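4.2 Where the paperwork goes

The households of Rindov were, by their own account, paperless. Of the 34 we visited, 28 had asked their bank, their water supplier and the council to stop sending letters, and most said so with some pride while moving a pile of letters off a chair. The remaining households made no such claim and had, on the whole, smaller piles.

We use "pile" here in the sense given by Coughlan's survey of kitchen storage: a stack of mixed papers that has stayed in one place long enough for members of the household to refer to it by name. In Rindov the names were plain ones ("the heap", "Dad's corner"). In Zernutstead, where the houses are older and the hallways longer, we met "the archive" and, in one case, "Avby", after the furniture shop whose unpaid invoice had started it.

Piles were fed from the front door and thinned, when they were thinned at all, in January. Asked why January, people spoke of fresh starts, though the tax deadline seems to us the stronger candidate. The heaviest pile we weighed lost 700 grams in a single evening, almost all of it takeaway menus, and had regained the loss by spring. Its owner regarded the exercise as a success -- and by the standards of the street it was.

Flat surfaces matter more than intentions. Households with a table near the door kept their papers on it, whatever drawers, racks or labelled folders they had bought for the purpose. The folders were often in the pile. A partly clear tabletop (Figure 2) was treated by nearly everyone we spoke to as a passing condition, something between a truce and an invitation.
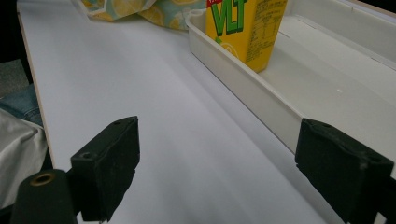
It follows that advice on home filing, which tends to begin with the purchase of a box, begins in the wrong place. Boxes were common in both towns and had mostly been put to use holding cables. What did seem to shorten the life of a pile was a visit from a relative, and the effect was strongest when the relative was staying overnight. We did not test this further, as the ethics panel took a dim view of our sending people's mothers-in-law to them at short notice.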